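Wed 23 October

Open day at the Lellmont building, notes for the housing newsletter

I went over to Lellmont for the open day with Shivam Bhardwaj and Talha Hayat. We got the 8 a.m. train and were at the gate well before it opened. Lellmont used to be a linen mill and is now let out as furnished rooms, mostly to people on contracts of a few months to a year. Nollura, the company that runs it, opens the place twice a year, once in April and once in the fall. The April one was for prospective tenants only. This one was open to anyone who had put their name down, and there was a good crowd for a weekday.

At the gate you got a sticker and a floor plan. The floor plan was hard to use. It shows the building as it was before the east stairs were moved, and two groups ended up in the boiler corridor before the staff started pointing people the right way. Talha kept his and marked the corrections in pencil. I have the marked copy if anyone wants it.

The tour was led by Přemysl Gajdoš, who manages the building and lived in it himself for the first year. He talks quietly and walks fast, so it paid to stay near the front. He started in the old carding hall, now the common kitchen and dining room. The floor is the original brick, sealed. There are three cooking stations along the north wall with a long counter between them, and each tenant gets a shelf in the dry store and a marked section of a fridge. The sections are small. Shivam measured one with his hand and said he would be shopping every other day.

Someone asked about noise. Přemysl said the hall closes at eleven and that most of the complaints he gets are about chairs being dragged over the brick. They have tried felt pads and the pads come off. They are now trying rubber ones.

From the kitchen we went through to the laundry. I spent longer there than I had planned. Lellmont buys its bedding in bulk and offers it with the room for a monthly charge, or you can bring your own. The linen store holds 3,144 items according to the sheet on the door, counting pillowcases. Aaliyah Zacharias runs it. She showed us the folding table, the mending corner and the racks where the clean sets wait for collection, and she answered everything she was asked, including a long question from a man who wanted to know why his towels at home went stiff. (Too much detergent, in her view, and the machine packed too full.)

Her main point was that the bedding they supply is plain and most tenants stop using it after the first month. They go out and buy something with a pattern. She has stopped ordering bedspreads at all and puts the money into blankets and mattress covers, which do get used. I thought this was useful for us. At Wevik we replace our bedspreads every other year and I have never asked whether people want them.

She was also firm about drying. There is a drying room on each floor with a slatted floor and a fan, and tenants are asked not to dry washing in bedrooms. The walls on the river side are thick and cold and anything wet in the room ends up on the window. There is a notice about it in the laundry and another on the back of every bedroom door.

After that we had coffee in the yard. The cake was walnut and went quickly. I talked to Crisóforo Galindo, who came down from Xolalpa House to see how Nollura handles the furniture. His place is bigger than ours and has had trouble with beds. He had bought 80 flat-pack frames two years ago and is already replacing slats. He wanted to know what Lellmont used, and the answer was that they have used several kinds, depending on what was on offer when each floor was done. That was a bit disappointing for both of us. I had hoped to come home with the name of a supplier.

The second half of the tour was the rooms. Nollura had set up one show room on the ground floor, very tidy, with a bowl of apples on the desk. It gives you the size but not much else. Much better was the second floor, where several tenants had agreed to let people look in while they were at work or down in the yard. We went in small groups and stayed only a couple of minutes in each.

The first one was a narrow single facing the yard, with everything on wall hooks. The second was a double on the corner, and it was the one we talked about on the way home. The bed takes up a lot of the room, and a good deal of daily life goes on around it and on it. There was a flowered bedspread in brown, beige and navy, with a checkered blanket down one side and a big green plush one heaped up at the headboard, so Aaliyah is right about patterns. Folded jeans had been left on the bed, and the folding chair was doing the work of a wardrobe, with jackets piled on it and an open cardboard box behind.

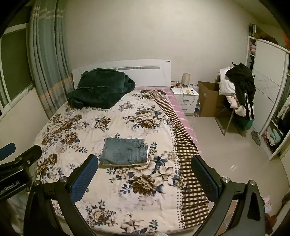 Shivam's view was that a room like this needs hanging space close to the bed before it needs anything else. I agree up to a point. People put the coat where they take it off. A rail or a row of strong hooks on that side would take the jackets and leave the chair free for sitting on. Talha thought a low bench with a lift-up lid would be better, and would deal with the spare blankets too. We didn't settle it.

The other thing I noted was the bedside cabinet. It has two drawers and a small top, and between the lamp, a jar, a little yellow box and the charging cables the top was well used. The cables hung over the edge. At Wevik we have the same trouble, and I would like us to look at a socket at cabinet height when the electrician comes - it would be cheaper to do it in one visit. A deeper top would help as well. A lot of people keep water by the bed, and in that room the bottle was on the floor next to the cabinet.

We saw two more rooms after that. One belonged to a couple who had moved the desk out and put in a second shelf unit. The other had been repainted by the tenant, with permission, in a dark red that made it look smaller. Přemysl said tenants can paint if they paint it back, and that so far most have.

There was a question session at the end in the old office. Most of it was about money. The deposit is 2,000 and it is held until the inventory has been checked, which can take a few weeks. A woman near the door said that was too long and got some nods. Přemysl said they were trying to do the inventory on the day of leaving. The difficulty is that many people leave on the same weekend.

On storage, they have cages in the basement, one for each room, and you can have a second one if there is a spare. I went down to see them. They are dry and well lit but it is a long way from the second floor, down two flights and along the whole length of the building. I suspect that many boxes never make the trip. If we do storage at Wevik I would want it on the same floor as the rooms, even if it means giving up the small lounge.

Getting there: the train is easy and the walk from the station takes about fifteen minutes, most of it along the river. The path is muddy at the weir. There is parking behind the mill but it was full when we arrived. The building has a lift at the west end only, so anyone who needs it should say so at the gate and start the tour from that side.

Talha has the price list for the monthly bedding charge and I have Aaliyah's notes on washing blankets, four pages. Both are in the folder in the office. Crisóforo has invited us up to Xolalpa House to look at the beds, and I said we would try to come before the end of the year. Let me know if you want a seat in the car.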